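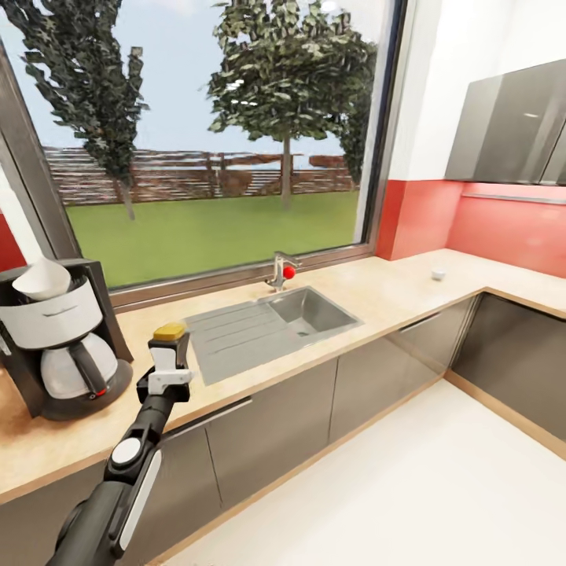 Vasildale Fight Night: Venue and Cage Safety Checklist
With comments from the August inspection

Venue: Sesier Hall, Vasildale
Card: amateur and professional MMA, one cage
Licensed capacity: 2,202
Tickets released for this card: 1,234
Checked: from 9:30 a.m., before the cage crew left the building

Marks used: OK, FIX (must be done before doors), WATCH (acceptable, look at it again between bouts), N/A.

Section A. Cage and platform

A1. Platform level and all legs pinned. OK
Comment: One leg on the blue corner side was short on its thread and was reset while we were there. Checked again with the level afterward.

A2. Canvas tight, no folds, no exposed lacing. FIX
Comment: Loose near the red corner gate. A fold you can pinch between two fingers is enough to catch a toe. Crew to pull and relace that side.

A3. Canvas clean and dry. OK
Comment: Old stains remain from earlier shows. They have been treated and are flat to the touch.

A4. Padding on posts and top rail, full length. WATCH
Comment: Fodel pads on all posts. The tape on two of them is lifting at the bottom. Retaped, but it may not last the night with fighters leaning on it.

A5. Fence mesh coated, no broken links or sharp ends. OK

A6. Both gates open outward and latch from outside. FIX
Comment: The blue corner latch needs a hard push to seat. The official on that gate must be able to close it with one hand. New latch requested from Nasution Staging.

A7. Steps to each gate fixed and non-slip. OK
Comment: The grip strip on the top step is new. The lower ones are worn and should be replaced before the next show.

Section B. Medical

B1. Ringside doctors present for every bout. OK
Comment: Two booked. No bout starts if either one is out of the room with a fighter. This was in the rules last time as well and the running order slipped because of it, so the matchmaker has been told to leave gaps.

B2. Ambulance on site, crew briefed, exit clear. FIX
Comment: Merchandise boxes were stacked along the route to the loading door. The stretcher was walked through from the cage to the vehicle and had to be tilted at the corner. Boxes to go, and the route to be walked again before doors.

B3. Stretcher fits through both gates. OK

B4. Oxygen, airway kit and neck collars at cageside. OK

B5. Gloves, gauze and waste bags in each corner. WATCH
Comment: Stocked for the early bouts only. Refill at the intermission.
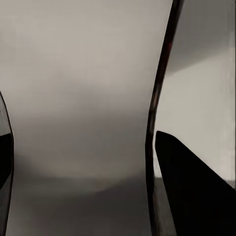
B6. Medical room has a door that closes, running water and a bed. OK
Comment: The room is further from the cage than we would like, but there is no better one in the building. Keep the corridor for staff and fighters only. At the last card the public used it as a short cut to the restrooms.

B7. Bloodwork and physicals on file for every fighter. FIX
Comment: One set of results still missing. The fighter does not go on without it, whatever the promoter has announced.

Section C. Fighters' areas

C1. Separate locker rooms for red and blue. OK

C2. Warm-up mats taped down and joined. WATCH
Comment: Gaps open up between the mats when people wrestle on them. Push together and tape again before the main card.

C3. Hand wrapping done in front of an inspector and signed. OK
Comment: Table and chairs in place. Bring a spare marker. The one in the kit was dry.

C4. Gloves checked for tears, shifted padding and correct size. OK
Comment: Two pairs rejected and replaced from the spare box.

C5. Drinking water, sealed bottles only. OK

C6. Kitchenette kept clear for teams, floor dry, walkway open. OK
Comment: Teams may use it for food after weigh-in. Please put things back. No taping or wrapping on the counter.

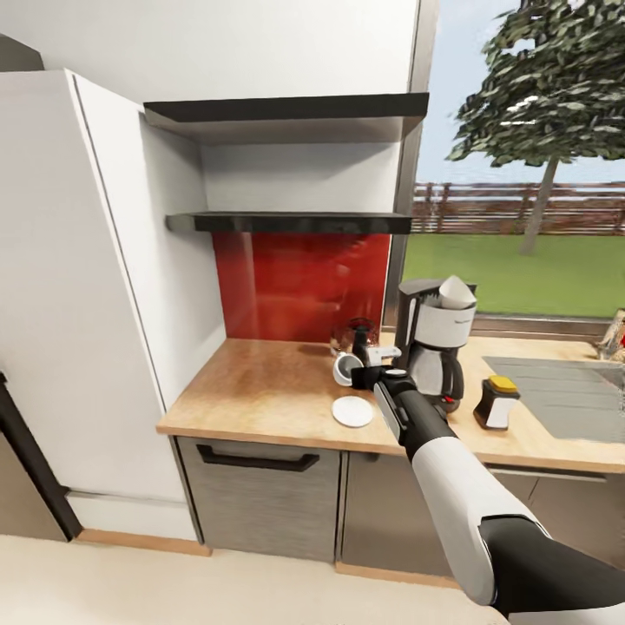

Cup on its side by the saucer, kitchen counter.

Section D. Crowd and building

D1. Barrier between front row and cage platform. FIX
Comment: The gap on the camera side is too narrow for an official to pass a seated photographer. Move the front row back.

D2. Aisles and exits clear, exit signs lit. OK
Comment: All checked with the house lights down.

D3. Lighting rig safety chains fitted and tagged. OK
Comment: Tags read on the ground before the rig went up. Confetti units must not be hung from the same bar.

D4. Walkout ramp rail and edge marking. WATCH
Comment: The white edge tape is hard to see in smoke. Keep the smoke low or leave it out for the early bouts.

D5. Security at both locker room doors from 4 p.m. OK

D6. Fire extinguishers in date. Checked 100 percent of units on the plan. OK

Outcome: Doors may open when every FIX item has been checked again and signed. WATCH items go on the cageside sheet. The gate latch (A6) and the ambulance route (B2) are to be looked at first.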